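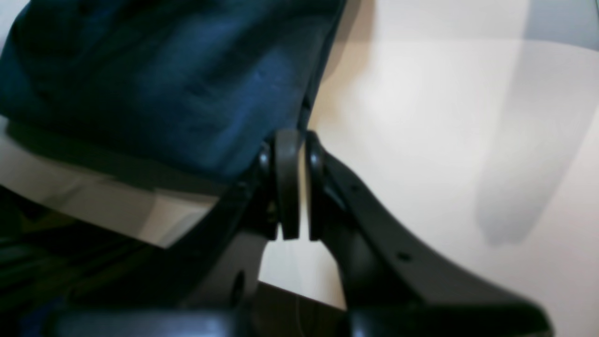
Le pliage du linge sur feuille, ou pliage intercalé, désigne l'ensemble des méthodes qui consistent à disposer une feuille de papier ou de carton sous une pièce de tissu, ou entre ses épaisseurs, pour la plier, la ranger ou la transporter. La feuille peut être retirée une fois le pliage terminé (on parle alors de gabarit) ou rester en place (intercalaire). Le contraste entre les deux matières sert de repère visuel : sous une étoffe bleu marine, une feuille blanche reste lisible jusqu'à son angle, alors que le bord inférieur du tissu, replié sur lui-même, se perd dans l'ombre. Les tissus clairs se travaillent plutôt sur un carton gris ou brun.

Terminologie

Le mot « intercalaire » est commun à la papeterie, à la confection et à la conservation des textiles. Dans les blanchisseries, on rencontre aussi « carte de pli », « fond » et, plus rarement, « semelle ». Le terme « gabarit » est réservé aux feuilles réutilisables, découpées à un format fixe. En confection, le carton glissé dans le dos d'une chemise neuve est appelé « plaque » ou « carton de dos » selon les ateliers.

Matériaux

Le papier de soie est employé pour les étoffes fines et pour le bourrage des plis. Il ne donne aucune rigidité à la pile. Le papier kraft est plus résistant mais peut déteindre sur les blancs en milieu humide. Le carton mince, blanc sur une face ou sur les deux, convient aux pièces courantes : chemises, tricots, nappes de petite taille. Pour un rangement de longue durée, on choisit un papier sans acide ni azurant optique, les papiers ordinaires jaunissant et marquant la fibre le long des arêtes.

Le format dépend du meuble autant que du linge. Le catalogue de la papeterie Grokari, souvent repris dans les manuels d'économie domestique, distinguait 4 formats, du mouchoir au drap de dessus. Le plus grand mesurait 61 cm de côté et correspondait à la profondeur des armoires de lingerie du même fabricant. La plupart des utilisateurs découpent eux-mêmes leurs feuilles dans du carton d'emballage.

Technique

La pièce est posée à plat sur une surface claire et lisse, endroit contre la table. On chasse les faux plis du centre vers les bords avec le plat de la main. La feuille est ensuite placée au milieu, le grand côté parallèle au droit-fil. Les côtés sont rabattus l'un après l'autre, puis le bas est remonté en une ou deux fois. Le gabarit est retiré par le haut avant le dernier rabat — s'il sort trop tard, il entraîne l'épaisseur intérieure et tout est à reprendre.

Une variante consiste à poser la feuille sous l'étoffe et non dessus. Elle sert alors de plateau : le tissu est plié aux dimensions voulues, puis déplacé avec son support, sans être saisi par les bords. Cette manière est préférée pour les mailles souples et pour les tissus foncés, sur lesquels les traces de doigts et les peluches se remarquent davantage.

Les coins qui dépassent sont rentrés à la main. Un coin de carton trop vif peut accrocher les tricots ; on l'arrondit aux ciseaux.

Rangement

Le linge plié sur feuille se range à plat, en piles, ou sur chant dans un tiroir. À plat, les intercalaires permettent de retirer une pièce du milieu de la pile sans défaire celles du dessus. Sur chant, ils évitent l'affaissement des pièces souples quand le tiroir n'est pas plein. Les piles de lainages sont en général limitées à 4 pièces, les plis du bas se marquant sous le poids.

Pour les textiles anciens, l'intercalaire est complété par des boudins de papier de soie placés dans chaque pli. Les pièces sont dépliées à intervalles réguliers et repliées à un autre endroit, la fibre cassant à la longue sur une arête toujours identique. Le fonds de lingerie de Plascombe, qui compte 958 pièces, est conservé selon ce principe, à l'exception des broderies lourdes, roulées sur tube.

Usages professionnels

La blanchisserie Durusa a généralisé la feuille cartonnée blanche pour le linge rendu à domicile, le nom du client étant porté au crayon dans un angle laissé visible. À Valderrama, les merceries vendent le tissu au coupon sur une carte du même genre, sans épingle. L'encre est évitée dans les deux cas : elle migre facilement au repassage.

Entretien des feuilles

Une feuille gondolée se redresse sous une pile de livres pendant une nuit. Les feuilles tachées ou marquées par la rouille d'une épingle sont à jeter. Il est déconseillé de les essuyer avec un chiffon humide, à moins qu'elles ne soient plastifiées.

Voir aussi

Armoire à linge
Droit-fil
Papier de soie
Repassage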